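Belbridge Studio, ground floor
Quarterly room check: floors, power, storage, access
Date: 2022-10-19
Checked by: Lok-yiu Lui
Reviewed by: Mei-kuen Kwan
Items checked: 40
Items needing action: 2

Marks used: OK, ACTION, NOTE. A NOTE does not need a reply but will be looked at again next quarter.

1. ENTRANCE AND WALKWAYS

1.1 Front door opens fully and closes on its own. OK
1.2 Door mat flat, no curled corners. OK. Replaced in June.
1.3 Walkway from door to back wall clear to full width. OK at time of check. Two delivery boxes from Grodance were moved to the store room before we started.
1.4 Exit sign lit. OK
1.5 Exit door unlocked from inside during opening hours. OK
1.6 Coat hooks secure. NOTE. End hook turns in the wall. Still holds a coat, but don't hang bags on it.

2. FLOOR

2.1 Tiles level, none cracked. OK
2.2 Grout sound along the back wall. OK
2.3 Floor dry at start of check. OK
2.4 Mop and bucket put away. OK
2.5 Wet floor sign available. OK. Kept behind the store room door.

3. RAISED PLATFORM AND STEPS

3.1 Treads firm, no movement underfoot. OK. Walked up and down twice.
3.2 Edges of treads easy to see. NOTE. The wood is much the same color all the way up. Mei-kuen has asked Stonness for a price on edge strips.
3.3 Foot of steps clear. OK
3.4 Cabinet on platform stable. OK. Doesn't rock when the door is pulled.
3.5 Fan guard in place, base steady. OK
3.6 Fan cord not crossing the top step. OK

4. POWER AND CORDS

4.1 Wall outlets undamaged. OK
4.2 Breaker panel labeled and reachable. OK
4.3 Power strips free of cracks and scorch marks. OK
4.4 No strip plugged into another strip. OK
4.5 Strips kept off the floor where people work. ACTION. Strips are being used on the open tiles. Wall brackets to be fitted, and until then place strips against the wall or under something solid.
4.6 Loose cords gathered or covered. ACTION. Cords lie in loops next to where people kneel to work, and others run from the round tub to the floor. Use the rubber covers from the store room. If there aren't enough, ask Mei-kuen — she has a spare length in the office.
4.7 Cord insulation sound. OK. Each cord run through the hand, unplugged.

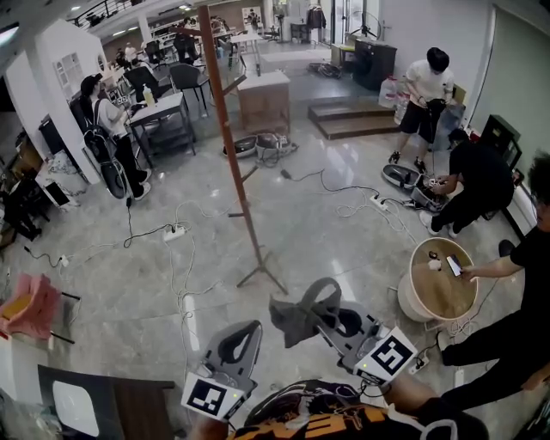 Items 4.5 and 4.6. Power strips and cords on the floor, tub at right.

5. WATER AND STORAGE

5.1 Large water jugs stored upright. OK
5.2 Jug caps tight, floor under them dry. OK
5.3 Jugs kept away from outlets and strips. NOTE. They stand on the floor near the platform, which is fine, but strips get moved during the day. Look before you plug in.
5.4 Heavy items stored low. OK
5.5 Store room shelf bolts tight. OK. Shelf 203 was re-bolted by Aasen after the last check and hasn't shifted.
5.6 Cleaning products closed and labeled. OK

6. FURNITURE AND LARGE ITEMS

6.1 Round tub steady on the floor. OK
6.2 Small items not left on the rim of the tub. NOTE. Put them in the tray at the end of the day.
6.3 Items leaning on walls can't slide. OK. Pushed each one from the side with one hand.
6.4 Folding chairs lock open. OK

7. FIRST AID AND FIRE

7.1 Kit stocked and sealed. OK
7.2 Eyewash in date. OK
7.3 Extinguisher on its hook, gauge in green. OK
7.4 Fire blanket in place. OK
7.5 Emergency numbers posted. OK. The old list has been taken down.
7.6 Accident book in drawer, pen attached. OK. No entries since last check.

COMMENTS

Brackets for item 4.5 have been ordered through Stonness. Lok-yiu will fit them before opening. Please keep that stretch of wall clear so the drill can get in.

For item 4.6, anyone who lays a cord across the tiles is responsible for covering it and for picking it up again. This includes phone chargers.

Both ACTION items stay open until Mei-kuen has seen the finished work and signed the paper copy in the office.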